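4. Who counts as a worker when the shift goes wrong

4.1 The agency layer

By the time of our fieldwork, the Vesside district had not directly employed a street cleaner in seven years. It had contracts instead. The main contract went to Horker, which kept the trucks and the depot and passed the sweeping to Fothergill, which kept the payroll and passed the sweeping to the sweepers. Each step was described to us, by people on either side of it, as a simplification.

The practical effect appears when somebody is hurt. Of the 39 sweepers we interviewed, most could say which company's name was on their vest. Far fewer could say which company's name was on their contract, and several doubted that they had one. A man who had worked the market streets since before the outsourcing produced from his jacket a laminated card, issued by a firm that had since been dissolved. He carried it, he said, because it had his photograph on it and the photograph was a good one.

The legal literature treats this confusion as a problem of information, to be cured with leaflets. Vesside has leaflets. They are printed in a clear typeface and explain that an injured worker should notify "the employer" within three days. The word is used eleven times on a single folded sheet and defined on none of its panels. We asked at the depot which employer was meant and were given a telephone number, which rang at the reception desk of the depot.

4.2 The injury that is not an accident

Claims in our sample failed for a small number of reasons, and the most common was that the event had taken place outside working hours. Sweepers' hours are elastic in one direction. The written shift begins at five in the morning, but the carts must be collected beforehand, from a yard that opens at half past four, and the first street has to be clean when the first inspection comes through. A sweeper struck by a vehicle at ten minutes to five is therefore, for the purposes of the claim form, a pedestrian with an unusual amount of equipment.

Lunch raises similar questions. Fothergill's handbook requires sweepers to remain on their assigned stretch during the midday break in case of spills, and also states that the break is the worker's own time. One claimant slipped on a spill he had been told to stay near. The insurer accepted the spill and declined the lunch.

Weekend work is harder still to place. Sunday shifts are recorded as voluntary, a description the sweepers greeted with some interest, and until recently they were entered in a separate book. We were allowed to see the book. It had been kept with care, in one hand, and listed names, streets and brooms issued. It did not list hours, and so could not be used to prove that anybody had worked any.

Supervisors were sympathetic to a degree that surprised us. Many had been sweepers themselves and could recite the circumstances of an injury in detail, sometimes with gestures. What they could not do was write it down. The incident form offers four causes (vehicle, tool, fall, other) and anything entered under "other" is returned for clarification. Supervisors had learned to choose a cause first and then remember the event accordingly. Falls were popular.

Figure 3. 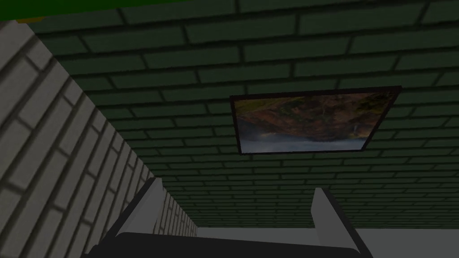

The form was never meant to decide anything, a former clerk at the Horker depot told us, and people upstairs were always astonished to hear that it had. In the clerk's account it had been drawn up to count broken brooms, which is why the box for the tool's serial number is larger than the box for what happened to the person. When claims began to arrive, the same sheet was photocopied with a new heading. The clerk had raised the matter twice and had been thanked both times.

We take this seriously as an explanation. Much writing on outsourced municipal labor looks for design, and finds it, since a system that reliably pays nobody looks as though someone must have planned it. Our material suggests something less flattering to the planners. The claims procedure in Vesside had been assembled out of stationery.

4.3 The Demano settlement

The one case in our sample to end in a substantial payment was not a claim at all. A sweeper's wrist was broken by a delivery cart belonging to Demano, a grocery wholesaler, outside its own loading door. Demano had no contract with the district and no view on when shifts began. It paid 3080 within the month, covering treatment and lost wages, and asked only for a signature.

The comparison with claims made through the agency chain is awkward. Where Fothergill paid anything, it paid around 1000, usually described as a goodwill gesture and usually after the worker had returned to the route. We had expected the formal system to be slow and generous, or quick and mean. It was slow and mean, and it required more signatures.

Sweepers drew the obvious lesson. Several told us, without much humor, that if you had to be hit by something it was best to be hit by a private company. One older woman had refined this advice to include particular streets. Her colleagues regarded her as well informed, and two had asked to swap routes on the strength of it.

Horker's written response to our questions noted that the Demano matter "did not involve the contract" and so held no implications for it. We agree with the first half. The sweeper was on his assigned stretch, in the vest, during the written shift, holding a broom with a serial number. Had he applied through Fothergill he would have met every condition discussed in 4.2, and we asked the company whether such a claim would have succeeded. The reply advised us that the worker should first notify the employer.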